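Chapter 4
Cotton Cloth: Weight, Shrinkage and Care

In this chapter you will learn:
how the weight of a cloth is measured
why cotton becomes smaller after washing
how to prepare cotton before cutting

4.1 Cotton in daily life

Cotton is the cloth which most of us touch first in the morning and last in the evening. In the town of Makori the weavers made it for sheets and work shirts, and the mill of Kuris later made it for the whole region. The fiber is short, it takes water easily, and it does not like to stay flat – every person who has ironed knows this.
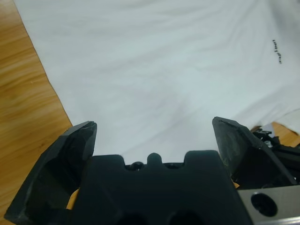
Imre Vida remarks that students always ask first for the softest cloth, and that softness in the shop says very little, as a finish can be washed out. It is better to ask for the weight. The weight is given in grams for one square meter. A cloth of 200 grams is good for a summer garment with some body, and a cloth of 300 grams is already heavy and serves for aprons and bags.

4.2 Shrinkage

During spinning and weaving the yarns are kept under tension. When the cloth meets warm water, this tension goes away and the yarns return to a shorter length. The change is usually greater in the direction of the warp. The Umier method, used in the exercises of this book, asks you to mark a square on the cloth, wash it, let it rest flat for 24 hours and measure both sides again.
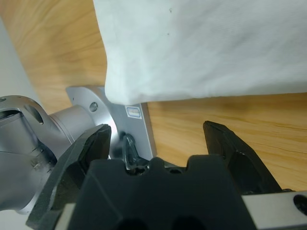 Must the cloth be washed before cutting? Wash it first whenever the finished garment will be washed at home, and use the same temperature. A garment cut from unwashed cotton can lose its fit after the first laundry, and the seams may pull.

Write your results in the table on page 17. Keep also a small piece of the unwashed cloth – you will need it again in the chapter on dyeing, where we compare it with the Stemadano sample.

Key words: warp, weft, finish, tension, shrinkage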